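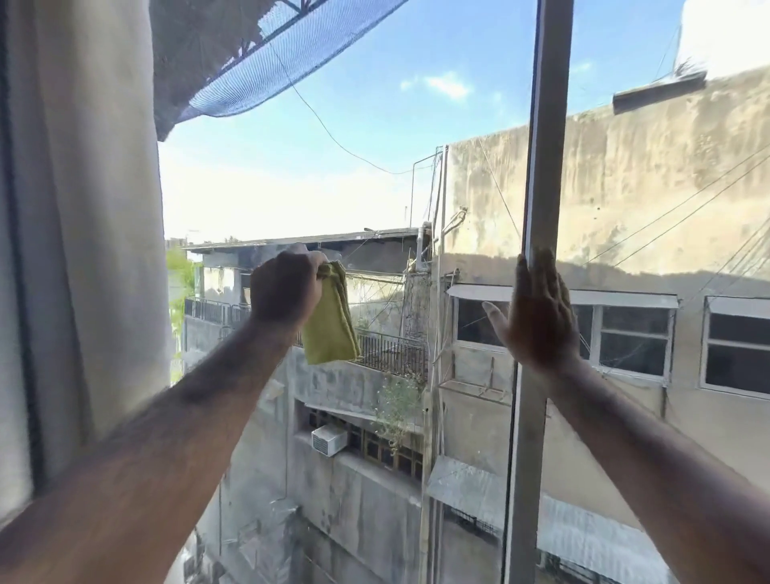 A folded cloth covers more glass than a scrunched one.

Condensation and winter windows

By Kamala Gowda
Updated January 21, 2022

Most of the letters we get at this time of year are on the same subject: water on the inside of the windows every morning, and black spots in the corners soon after. The cure is mostly a matter of habit.

Where the water comes from

Cooking, baths, kettles and breathing all put moisture into the air. It settles on the coldest surface in the room, and in most homes that means the glass. Drying washing indoors adds a great deal more. If you have to do it, use one room, shut the door and open the window a little.

Keep lids on pans. Run the cold tap into the bath first, then the hot. Leave the extractor on for a while after you have finished, and clean its cover when it gets furry.

What to aim for

A cheap humidity meter is worth having. Mine read 66 per cent in the back bedroom last winter and 61 after a week of airing the room properly. I would like it lower still, but the spots on the wall stopped spreading. Put the meter on an inside wall, away from the radiator.

Airing a room

Ten minutes with the window wide open does more good than a whole day with it open a crack, and the walls don't have time to get cold. Do it first thing, with the heating off and the inner door closed. Pull the curtains right back.

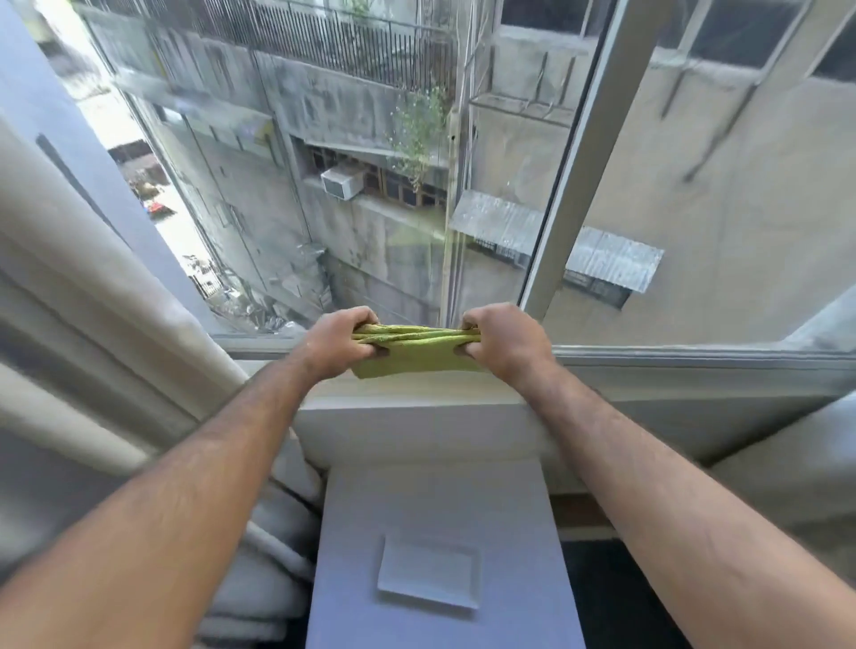

Wipe the sill and the track while you are there, as standing water is what feeds the mould. An old toothbrush gets into the corners. Many frames have small drain holes on the outer side, and these block up with grit and dead flies. Clear them with a cotton bud or a bit of wire.

Wring the cloth out in the sink. A cloth left on the radiator puts all that water straight back into the room.

Jobs to do once a month

1. Move furniture a hand's width off the outside walls. Wardrobes are the worst for trapping damp air.

2. Wash the curtains if the hems smell musty. Check the label first — lined ones often shrink.

3. Clean the glass inside with warm water and a drop of vinegar, then buff it with a dry cloth. Pick a dull day so it doesn't dry in streaks.
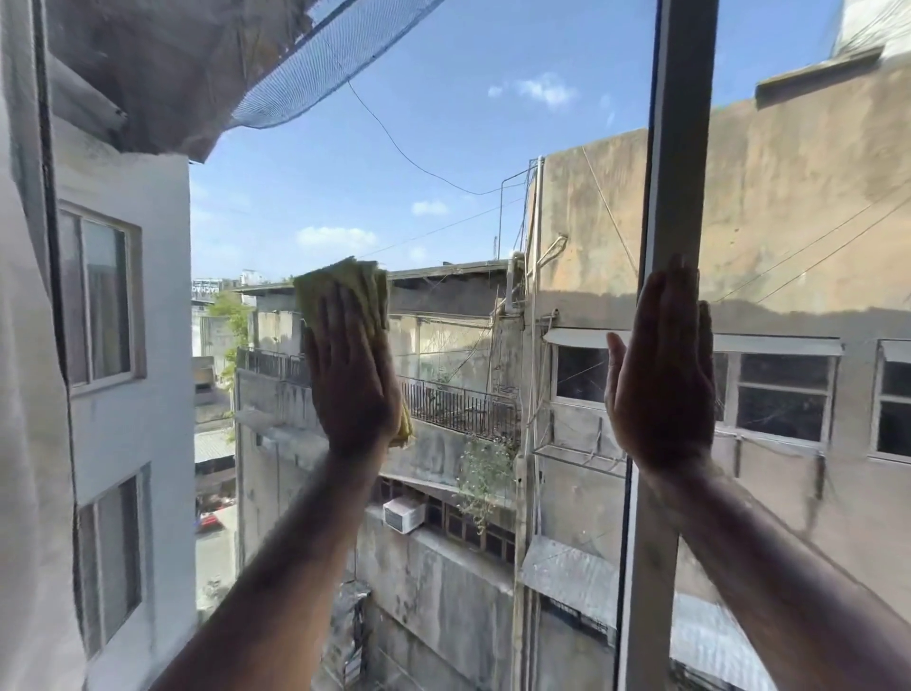
4. Look behind the bed and inside the cupboards on outside walls.

5. Vacuum the dust from trickle vents and leave them open.

When it isn't condensation

Mist between the two panes of a double-glazed unit means the seal has gone, and no amount of wiping will shift it. The glass can usually be replaced without a new frame. Satish D'Souza wrote to say he had been quoted for three whole windows when he only needed the panes, so ask for both prices.

A damp patch that grows after rain is a leak. Check the gutters.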